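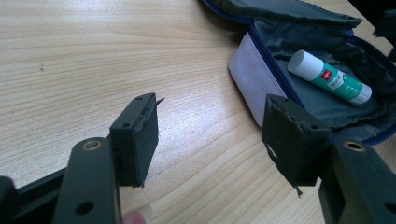 Pencil cases: what to pack for the new term

Every year in the last weeks before the summer holiday we receive the same question from parents in Nutham: what should be in the pencil case? The school gives a list, but the list is short and it says only "usual writing things". So I will try to write down what we have learned at the Trovow homework club, where the children sit with us after school and where I have seen very many pencil cases opened and closed. A fabric case that opens wide, with the glue stick lying inside where the child can see it, is in my opinion already half of the work. The child does not need to turn everything out on the table to find one thing.

First, the case itself. I prefer fabric. A metal tin looks nice in the shop, but it makes a big noise when it falls, and it falls often. A hard plastic box breaks at the hinge, usually before February. Fabric can go into the washing machine, if you take out everything before (please look also in the corners, I once washed a wax crayon and my light shirts have still the memory of it). The zip should be long and should run easily. Try it in the shop with one hand. If you must pull hard, a child of six will pull harder, and then the zip is finished.

The second thing is the size. Many families buy the biggest case they can find, and I understand it, I did the same. But a big case becomes a place for stones, stickers, half a biscuit and the arm of a doll. A medium one is enough for a primary school child. Older children need a ruler too, and a long ruler does not fit in most cases, so let it travel in the bag between two books.

Inside I would put these things: two pencils, already sharpened, one rubber, one sharpener with a closed box for the shavings, one glue stick, a pair of small scissors with round ends and a few coloured pencils. For the older ones also a blue pen and a second blue pen, for the day when the first one goes away. Felt pens can stay at home. We have a shared box of them at the club and it is better when the lids are the problem of the adults.

About the glue stick I want to say a little more, as it is the thing which we replace most. Last school year the club spent 641 pounds on materials, and glue was a large part of it. Most of these sticks were not empty. They were dry, and they were dry as the cap was not on properly. Please show your child how the cap must click. Show also that the glue must be turned up only a little, and turned down again before the cap goes on, otherwise the top is pressed flat and comes off inside the cap. For small hands a thick stick is easier to hold than a thin one. And buy the white kind if you can. The coloured kind that becomes clear is fun, but some children keep adding more until the colour is strong enough for them, and the paper goes soft.

Then the names. Write the name on everything, also on the single pencils. For pencils I cut a thin piece of the wood away at the end with a knife and write there with a fine pen - it stays longer than a label. On the glue stick write on the body and on the cap too, as the two parts do not always go home together. For the fabric case, a sewn ribbon is the best, or a laundry pen on the inside, near the zip. In our lost property box there are at this moment 27 pencils without a name, and no child says they are his.

At home we do a small check once in a week, before supper. My daughter opens the case on the table, takes out what does not belong there, sharpens the pencils over a sheet of newspaper and tests the glue on a bit of paper. It takes five minutes. In the beginning I did it for her, and this was a mistake, for she never knew what she had and what was missing. Now she tells me when the rubber is becoming small.

If you have cases at home which are still good but not used any more, you can bring them to the club on Na Lane until July 4, 2025. Wash them first, please, and leave them empty and open so they can dry well. We will fill them during the summer and keep them for families who ask. You do not need to give a reason when you ask for one, only tell us if it is for a younger or an older child. Scissors and rulers are also welcome. Used glue sticks we cannot take.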